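담당 수조: Tanine 해수 전시수조 2호
접수일: 2021년 3월 25일
상태: 관찰 중

## 증상

나비고기 한 마리가 먹이 반응이 없고 오른쪽 가슴지느러미를 접고 있음. 수면 근처에서 호흡이 빠름. 같은 수조의 흰동가리와 청소새우는 평소와 같음. 몸 표면에 흰 점이나 상처는 보이지 않음.

해당 개체는 Bruduvora에서 들여온 것으로, 검역 수조에서 11일을 보낸 뒤 본 수조로 옮겼음. 검역 중에는 냉동 브라인을 잘 먹었다고 기록되어 있음.

## 확인한 내용

1. 수온과 비중 측정. 수온은 정상, 비중은 기준보다 조금 높음. 자동 보충수 통이 비어 있었음.
2. 암모니아와 아질산염은 검출되지 않음. 질산염은 30ppm을 넘음. 지난번 기록보다 높은 값이라 시약을 새로 뜯어 다시 재었고 결과는 같았음.
3. pH는 아침 측정에서 7.8. 소등 후 떨어지는 폭이 커진 것으로 보임.
4. 스키머 거품이 거의 올라오지 않음. Ceso 스키머의 공기 흡입관을 분리해 보니 안쪽에 소금이 굳어 있었음. 따뜻한 물에 담가 녹이고 다시 연결함.

## 조치

보충수 통을 채우고 비중은 이틀에 나누어 내리기로 함. 같은 날 전체 수량의 10분의 1을 환수함. 환수용 물은 Talukder 염으로 전날 맞춰 둔 것을 사용함.

여과 양말을 교체하고 활성탄 주머니도 새것으로 바꿈. 기존 활성탄은 언제 넣었는지 기록이 없음. 앞으로 교체일을 뚜껑에 적어 둘 것.

먹이는 하루 세 번 소량으로 변경. 냉동 브라인에 마늘즙을 한 방울 섞어 주었으나 첫날은 입에 넣었다가 뱉음. 남은 먹이는 30분 뒤 스포이트로 제거함.

구겨진 투명 비닐봉지와 과자 포장지는 수조 주변에 두지 말 것. 섬프 뚜껑이 열려 있을 때 빠지면 펌프 흡입구를 막을 수 있음. 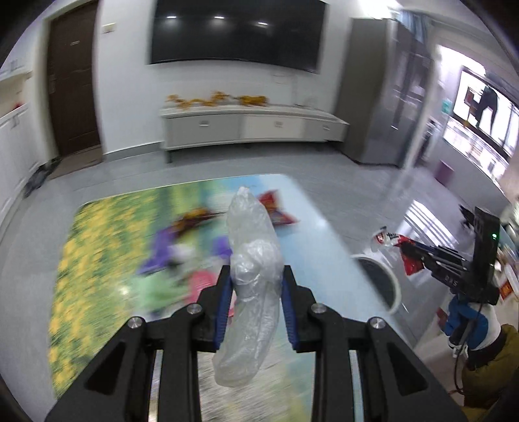

## 경과

- 1일차: 호흡 여전히 빠름. 스키머 거품은 저녁부터 다시 올라옴.
- 2일차: 비중 기준 범위로 돌아옴. 개체가 바위 뒤에서 나와 중간층에서 유영함. 지느러미는 아직 접고 있음.
- 3일차: 브라인을 여러 번 받아먹음. 질산염은 내려갔으나 목표치에는 못 미침. 새벽 pH는 8.0.

## 남은 작업

질산염이 목표치로 내려올 때까지 같은 양으로 환수를 반복함. 보충수 통의 수위 센서는 감지가 늦어 교체 부품을 신청해 둠. 부품이 올 때까지는 아침저녁으로 눈으로 확인하고 일지에 적음.

가슴지느러미가 계속 펴지지 않으면 검역 수조로 다시 옮김. 구리 처리는 기생충이 확인되기 전에는 하지 않음. 본 수조에는 새우가 있으므로 약품을 직접 넣지 말 것. 다음 측정값은 이 티켓에 이어서 기록함.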